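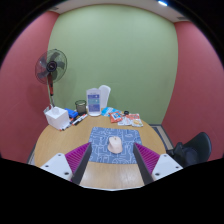
*Round table, Sunday, mouse on its pad. Row of small items left at the back edge.*

**Sunday, start 9:00**

I came in to do the work I promised for a long time, to bring the round table to order. We call it round, but it is more oval, and this causes trouble every time someone wants to put a rectangular thing on it. The sheets from Parsons have straight corners, the table has none, so the corners always hang in the air and get bent. I wrote this in February already and we did nothing.

What stays on the table from now on:

- the mouse (the pale pink one) and the blue-gray pad with the white doodles
- the tissue box, left side
- the dark cup for pens
- the clear stand with the card, in the middle of the back edge
- the two markers, but please in the cup and not lying on the wood

Everything else goes to the shelf or to the drawer under the window.

**The mouse and the pad**

The pad was before at the right side and I moved it to the middle. For me it is better, because the laptop can go on the shelf arm and the hands stay free of cables. For a left-handed colleague it is also easier, the way to the mouse is the same from both sides. If the middle does not work for you, write it under this entry and do not only move the pad back. Last time it went back and forth for two weeks and I did not know who wanted what.

The pointer jumped on the bare wood when I tried it there. I think the grain and the shine of the top confuse the sensor, but I did not check it properly. On the pad I drew a slow line from one side of the screen to the other, 9 times, and had 2 jumps. On the wood with the same line, 9 times, I had jumps in every one. So the pad stays. The pattern on it does not seem to disturb the mouse. I was a little worried about this, as white lines on a dark ground is a strong contrast.

The battery I changed before the test. Old one went to the box for Gruvstead, they collect again next month.

**The back edge**

The idea of the row at the back is that the front of the table remains free for work. I measured from the front edge to the first item in the middle: 51 cm. This is enough for the open Plitine folder with one hand's width left over. At the left it is less, the markers and the tissue box come more forward there, and the curve of the table takes the rest. I pushed the tissue box back after I measured and got 2 cm more.

The card in the stand is still the old version. The three blue parts are fine, but the text is so small that a person standing cannot read it, one must bend over the table. I will print it again with bigger letters and fewer words. Suggestion: only the opening hours of the store room and the order number for Plarel. The rest is in the binder anyway.

Also, the tall white thing behind the stand should find another place. It looks over the card and the eye goes there first – I noticed this when I sat down on the opposite side. I leave it for now because I don't know if somebody uses it every day.

**Surface**

Wiped with a damp cloth and then a dry one. No cleaner with alcohol on this top, please, the oil comes off and we get light spots. There is one such spot already near the right side, size of a coin. I will try Plitine oil on it, a small amount with a cotton cloth, and wait 29 hours as it stands in my notes from the bench. I do not remember why 29 and not 24, but with the bench it worked well.

**Open points**

- new card for the stand, bigger letters
- ask in the group about the white thing
- corner protectors for the Parsons sheets, or a rigid board to put under them
- second pad? The same size, if we get one, the bigger would come too close to the edge
- test the markers, throw away if dry

Finished at 11:20, with a break. Next time I want to take the drawer under the window. It does not close any more and I suspect the old cable rolls at the back – bring the flashlight.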